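Getting the old desktop going again

I have had the same desktop computer for a long time, and most of what I know about my own life between two apartments and one house is stored on it somewhere. Last November I decided to sort out the files before doing anything else with the machine. It took most of the month, in the evenings, after the dishes.

The bulk of it was music. When I was in my twenties I played bass in a band called Flullum with Kamran Virk and Ronaldo Villanueva. We practiced in Ronaldo's garage and recorded almost everything, including the arguments. I had 206 recordings in one folder, and nearly all of them were named "new" or "new final" or just the time of day we stopped playing. I listened to every one. Some were 34 minutes of the same song falling apart in the same place. 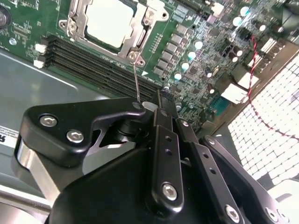

Kamran wrote most of the songs and he wrote them fast. He would show up with a verse and expect the rest of us to know where it was going. Ronaldo was a careful drummer and didn't like that. I was somewhere between the two, which mostly meant I played root notes and waited. Listening now, I think Ronaldo was right about the tempos. We played everything too fast. There's one slow song, "Manalastas," named after the street the garage was on, and it is the only one I would play for a stranger.

I wrote to both of them while I was doing this. Kamran answered the same night and asked for everything. Ronaldo took two weeks and asked for only "Manalastas" and a recording of his mother calling us in to eat. I had forgotten she was on there. She comes in at the end of a practice, tells us the rice is ready, and asks who parked on the grass. It was me.

The sorting itself was simple work. I made a folder for each year, listened to a file, gave it a name, and wrote one line about it in a notebook. If I couldn't tell what year it was, I went by the bass. I had a cheap one at first with a buzz on the low string, and then a better one I bought used from Stella Mwakalinga, who was moving away and didn't want to carry it. So there is a buzz period and a no-buzz period. That covered most of the doubtful ones.

I deleted less than I expected to. I got rid of the ones where we were only tuning, and copies of copies. I kept the bad takes. My wife asked why anyone would need four versions of a song that wasn't good once, and I didn't have much of an answer for her. 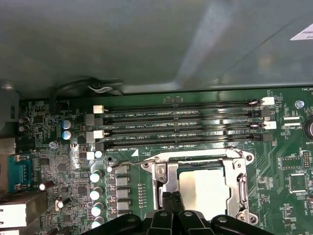

Copying everything to a second drive was the last job, and I should have done it years ago. I made one copy for the house and mailed another to Kamran. Ronaldo got his two files by email. After that I felt free to think about the computer itself, which was slow even when it was only playing music. Memory is the part I know how to buy, and with four long slots sitting there with nothing in them, there's plenty of room for it. I'll look at prices after the holidays.

The notebook is on the shelf by the stereo now. Kamran wants to meet up and try the slow song again, and Ronaldo says he still has the drums but the garage is full of his daughter's furniture. My place has a basement, so it will probably be there. I have the bass out of its case and put new strings on it this morning.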